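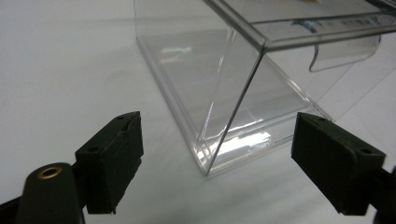

Should you store things in clear boxes? For anything you use every week, the answer is a clear box. For anything you only need to keep, cardboard is fine and costs less.

I have held this opinion for a while and have had to defend it at dinner more than once. My sister-in-law Nisreen Atallah thinks clear plastic makes a home look like a shop. She buys woven baskets with lids. They are handsome baskets. Last September I watched her open 6 of them looking for a tape measure, and the tape measure was in the car.

My case for the clear box is a simple one. Most of the time we spend on our belongings goes into looking for them. A box you can see into cuts that time down before you touch the lid. You walk past the shelf, you see the light bulbs, and you know you have light bulbs. You don't buy more. I used to own three packs of the same picture hooks, all bought on the belief that I had none.

The first objection is the one Nisreen makes, that clear boxes put your mess on display. I agree that they do, and I count it in their favor. A basket full of dead batteries and old keys looks the same as a basket full of clean napkins. A clear box full of dead batteries and old keys bothers you until you deal with it. I cleared out my hall shelf on a Tuesday evening for no better reason than that I was tired of looking at what was on it.

The second objection is price, and it is a better one. A good acrylic box costs real money. The Daher boxes I like are $35 each in the larger size, and a set that would fill a closet came to $478 when I added it up. I did not buy the set. I bought two boxes, used them for the things I reach for most, and left everything else where it was. People go wrong when they decide to do a whole room in one weekend and order matching containers before they know what goes in them.

The third objection is scratches. Clear plastic shows every one. A paper towel will haze it over time, and so will the rough side of a sponge. I wash mine by hand in lukewarm water with a drop of dish soap and dry them with a soft cloth. Even so, the older of my two has gone a bit dull on top. I don't mind it. I can still see in.

There are a few things worth checking before you spend anything, and most stores will let you handle the box if you ask.

Look at the base first. A flat bottom slides around when you put one box on another, and sooner or later the upper one ends up on the floor. A base with some kind of lip or step is better. Then look at how the box opens. Lift-off lids are cheap and strong, but you have to unload the whole stack to get to the bottom one. A front opening fixes that, though it gives you one more part to break. I had a Plilon box with a front door that lasted one winter. The body of the box is still good and holds clothespins in the laundry room, with no door.

Last, look at the box against something pale. Against a dark shelf every clear box looks sharp. Against white you see the edges for what they are, and you see whether the walls are clean or cloudy.

Abla Geagea, who lives downstairs from me and has moved more often than anyone I know, disagrees with me about stacking. She says a stack of two is a stack and a stack of three is an accident. I used to go to four. I have come around to her number, mostly because of my own knees -- the bottom box of a tall pile is one I stop opening, and then it might as well be cardboard in the attic.

Two high also has the advantage that you can see all of it at once without bending or reaching.

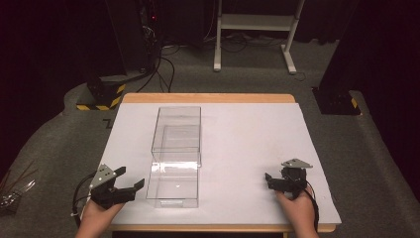

What I would leave in cardboard

Tax papers, winter blankets, the good tablecloth, the children's school drawings. You know what these are and you know where they are. Write on the end of the carton with a thick marker and put it up high. Light is also bad for drawings and for some fabrics, and a clear box on an open shelf lets it all in.

I would keep food out of this argument. Kitchens have their own rules, and the Zikum jars my mother swears by are glass anyway.

Labels are where I part ways with most of the people who agree with me. They put a label on a clear box. I think that if the contents need a label, either the box is too full or it holds too many kinds of things. A label also goes on saying "string" long after the string is gone. Nisreen labels her baskets very neatly, and she has to, but at least two of those labels have been wrong since she moved in.

She did buy one clear box this year, a small Justitz one, for her sewing thread. It sits inside a basket.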